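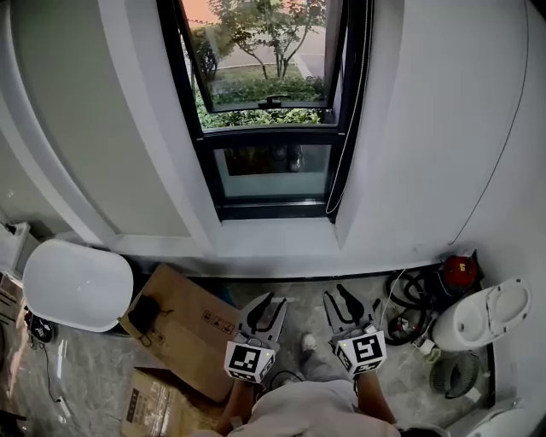 3 min read

I have been told, by three separate articles and one relative, that the secret to a tidy room is to keep your boxes. Keep the box, the theory goes, and everything has a home to go back to. I kept the boxes. The boxes are now on the floor.

The corner under the window was supposed to be the reading corner. When we took the flat at Mirkside I was quite firm about it. The sill is wide, the window is set deep in the wall, there's a tree outside and a hedge that comes right up to the frame, and I thought a cushion and a lamp would do it. Since February it has held flattened cardboard, a couple of cables and whatever came out of the last parcel. I read in bed.

So this week I tried the Graltitz method, which Kenneth Yule has been pressing on me for months. Kenneth owns the book. He owns the workbook too, which cost more than the book and has fewer words in it. The idea is that you take one corner at a time, touch every object in it and ask it when it last did some work. I felt a fool, but I did it.

The cardboard has done no work. I've been saving it for a move we aren't making. It has arrows and little umbrellas printed on it, so wherever it goes it would like to be the right way up and kept out of the rain, and it has been neither use nor ornament here. Fine, recycling.

Cables are where I start to doubt the method. According to the workbook, a cable you can't name in ten seconds should go. I'd like to meet the person who wrote that, because I'd bet good money they have a drawer. I threw out a cable in our last place on exactly this sort of advice and had to buy the same one again from Drodell inside a month, plus postage. They're staying. I've put them in a shoebox, which Kenneth says is cheating.

The wires on the walls aren't covered at all. There's a white cord looping down by the window and a thin dark cable that wanders down the right-hand wall to the floor, and both were on the landlord's inventory, so I can ask them what I like. Wagner Amaral upstairs clipped his neatly along the skirting. He offered to do mine. I said I'd think about it and I am still thinking.

Then the shelf unit. The method wants it moved under the window "to claim the light". Shelves don't need light. The wall curves in on that side as well, so nothing with a square back will ever sit flush, and I have no wish to lean across shelves every time I want to tilt the window open. It can stay where it is.

I also looked at the Vieira storage bench, which all the tidying blogs seem to love this autumn. It's a box with a lid. I've already explained my position on boxes.

Where things stand: the cardboard is by the front door, the floor needs a mop (grey tile with veins in it hides dirt very well until you kneel on it), and I've put a cushion on the sill to see if I use it. Kenneth thinks I've turned a corner. I give it a fortnight.

Posted 2018-11-02 in Home, Grumbling
2 comments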